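Botanical print tablecloth – the Jellivine
Item 1687

I've wanted to stock a proper printed tablecloth for years, and the Jellivine is the one that finally won me over. It's a white cloth with leaves and stems drawn across it like pages from an old plant book, and it makes even a plate of toast look a bit special. My friend Dorothy Kettle has had hers on the table since May and she's already asked me for a second!

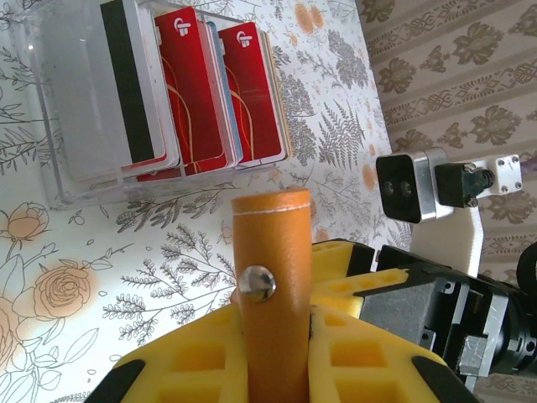

The Jellivine started life as a curtain fabric from a small print house called Ondareo, and I nagged them until they tried it at table width. I was worried a busy print would fight with everything else in the room. It sits very happily near a patterned beige wall, though, and you can still make out the drawing through a clear acrylic card holder, so glass bowls and see-through stands won't hide it.

It drapes nicely too – heavy enough to hang straight, light enough to bundle into the machine with the tea towels.
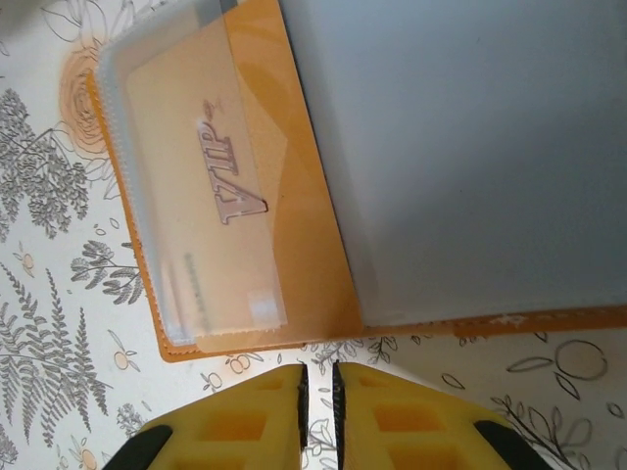
Can I iron it?
Use a warm iron on the back of the cloth, while it's still slightly damp. A hot iron on the printed side will dull the colours over time.

If you're choosing between this and the Hoshino, which is our plainer cloth, think about how you eat. The Hoshino is lovely but every drip of gravy shows. The Jellivine is far more forgiving, and I say that as someone who can't pour from a jug.
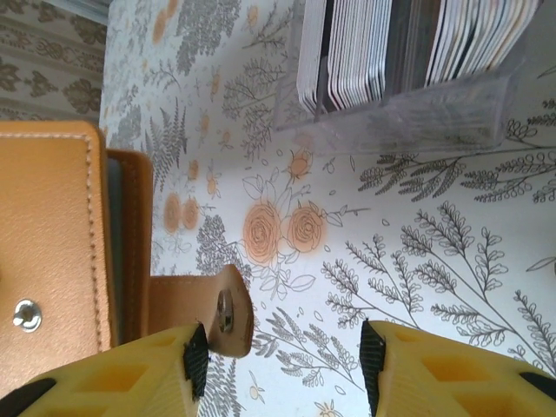

The hem is the other thing I'm fussy about. Ours is folded over twice and stitched with mitred corners, so it doesn't curl up after a few washes like my old one did. The thread is matched to the background, and there's a little spare tucked in the packet for mending.

We send it out folded in tissue in a flat box (the Rumis gift box is extra, and worth it for weddings). Orders go out in up to 7 days.

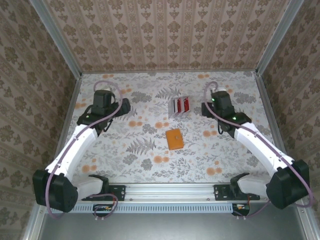
Washing and care

Wash at 40 with similar colours and skip the fabric softener. Line dry if you can. For candle wax, let it go hard, lift off what you can with a blunt knife, then wash as usual. Please don't bleach it.

Page updated 2019-11-30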